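News from the Grestska branch

Second-hand book exchange: what changes from this spring

Dear readers and neighbours,

Many of you have asked me at the desk about the book exchange, so I write the answers in one place. The exchange will continue, and it will be open more often than last year. From now we open on Tuesday and on Saturday morning, and in the school holidays also on Thursday after lunch. The door is the same one, next to the bicycle racks on the Illia side.

The rule is still simple. You bring a book, you take a book. If you have no book to bring, you may take one and bring something another day, we do not write it down. Children may take two. Last year roughly 4,000 books passed through our hands, and only a small part of them had to go to paper recycling. Most of these were old telephone guides and computer manuals, so please leave such things at home.

A few words about the condition of the books. We are happy with a broken spine or a name on the first page. I like to find names and dedications myself, and one cookery book came to us with a shopping list from a wedding inside it. But books which smell of cellar we cannot accept, the smell goes quickly into the others. If you are not sure, put the book in a closed bag for one night and open it in the morning. Your nose will tell you.

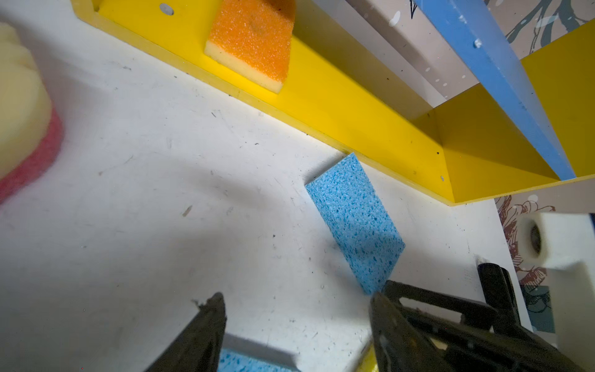
Yellow panels on a white tabletop.

The crime novels are, as always, the first to go. We have at this moment almost no crime in English and very little in Loronian, but a great quantity of historical romance and more gardening books than I can find readers for. If your aunt has a balcony, please think of her. We also look for easy readers for adults who are learning the language. When I came here I learned a lot from such thin books, and they are difficult to buy because the shops in town do not keep them. Even one or two would help.

For children between three and six we need picture books with thick pages. They have a hard life and we have to replace them often. Comics are welcome also when a page is missing – the children do not seem to mind, and some of them invent the page.

The reading evening in April was about books we have never finished. It was a full room and a good discussion, longer than planned. Mrs. Akgül from the bakery defended very strongly the right to stop at page 100, and after her it became clear that almost everybody had stopped somewhere in the same famous novel. For the next evening the subject is "a book I have read twice". Please bring the book if you still have it, and if you like to read from it, keep it to three minutes so that all have a turn.

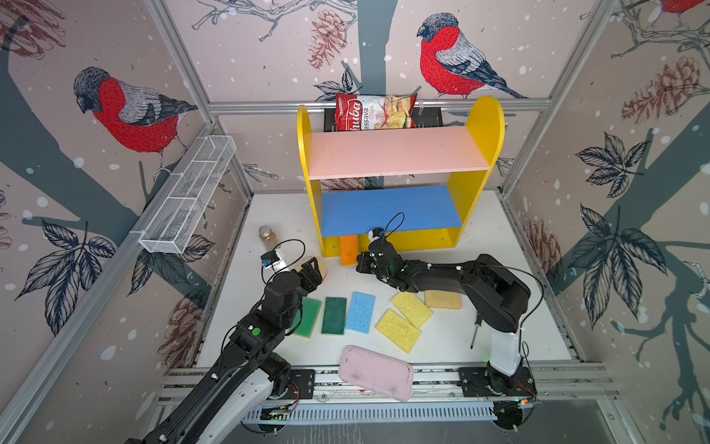
Bullfinches on the wallpaper, and a yellow bookshelf with a pink and a blue shelf.

Last, the bus with the travelling library. It will stop in Xenos again, in front of the old post office and not at the school, where the road is being repaired. It brings 1,000 titles, and what is not on board can be ordered from the driver for the next visit. Cards from our branch are valid there. You can also return our books on the bus, but please allow a few days before they are taken off your card.

Questions about the exchange you can leave in the box by the entrance or tell me directly.

Şengül Akgül's walnut biscuits will be there again at the reading evening, she has promised it.

22/04/2025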